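Hondham Ship Watchers, minutes of the September meeting
Sep 21, 2023, upstairs at the library

I'm typing these from my own notes again, so if I got something wrong, shout before the next one and I'll fix it. We started a little late on account of the parking.

## Last month's minutes

Approved with one change. I had written that the *Ferri* was a minesweeper and she's a minehunter. I know, I know. Fixed in the file copy.

## The Flosel visit

This took up most of the evening, and fair enough, it's what people came for! The patrol ship *Flosel* went back out of the Kover yard in August after her refit, and we had three members on the breakwater that morning with long lenses. What we agreed on from the prints passed around the table:

- The old twin mount forward is gone and there's a single gun in its place, with a smaller, more angular housing.
- The boat davit on the port side has moved aft. Starboard looks the same as before (one member thinks it moved too, and will bring the 2019 prints so we can settle it).
- There's a new dome abaft the mast. We went back and forth on this for ages. Half the room says satellite communications, the other half says it's a jammer, and I've put it down as "dome, purpose unknown" in our log until somebody has something better.

She still carries the pennant number 605, freshly painted and a good bit bigger than it used to be.

I also brought up the flight deck question. The yard's newsletter says the deck was strengthened for a heavier helicopter, but none of our pictures show new tie-down points, and from the breakwater you're really too low to see the deck at all. The plan is to try from the headland path the next time she comes home. It's a steep walk up and the light is only good before lunch, so wear proper shoes and don't dawdle.

## Ferri

Short item. The *Ferri* is still alongside at the inner basin with her mine-hunting gear landed. The talk on the quay is that she's waiting for a replacement sonar, and the other talk on the quay is that she's being sold. I've heard both from people who sounded very sure of themselves! We'll keep logging her each month and leave the guessing out of the log.

## Open day at Kover

The naval base has confirmed our spot on the spring open day, same corner of the drill hall as last time. We get 5 tables and can have the display boards up the night before. I asked whether we could run the slide show again and the answer was yes, as long as we bring our own extension cords and tape them down.

Two things still to decide:

- Whether the big cutaway model goes. It got bumped last year and the aft funnel still isn't straight. I'd take it, but behind a rope.
- Who writes the new board on amphibious ships. I said I'd do the first draft. Please send me anything you have on landing craft, and especially on well decks, where my own shelf is pretty thin.

## Money

We have $600 in the account after the hall rental. The new scanner was put to a vote and passed, with a cap of 45 percent of what's in there, which should get us something that handles the old glass slides as well as negatives. I'll bring two or three models to choose from next time.

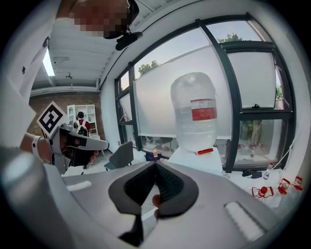 *Person in a white top, with the grey hand-held gripper in front.*

## Anything else

Somebody asked if we could go back to the longer coffee break. Yes please, and it's going on the agenda as its own item so I can't forget it.

The ID quiz was won by the back table for the second month running. The silhouette that fooled everyone else was an old tank landing ship seen from dead astern, which I thought was a mean pick, and I'm the one who picked it.

## To do before next time

- Bring the 2019 *Flosel* prints (starboard davit)
- Scanner prices (me)
- First draft of the amphibious board (also me)
- Write back to the base about the extension cords and the rope
- Return the library's projector remote, which went home in someone's bag

Closed at nine thirty. Same room next month.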